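Tote bin

A tote bin is an open-topped container for goods that have not yet been put away properly, a condition which in most stockrooms is permanent. The Plidham pattern, sold in 22 sizes, is the best known — chiefly for its weight. 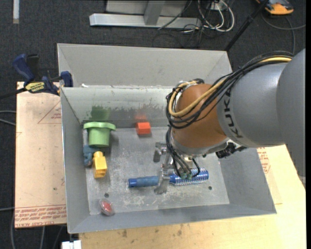 Sheet metal outlasts plastic and is considerably noisier. Contents tend to migrate to one side, as with the green, yellow and teal pieces along the left of a grey bin, leaving the floor to something long and blue. Dividers exist. They are seldom fitted.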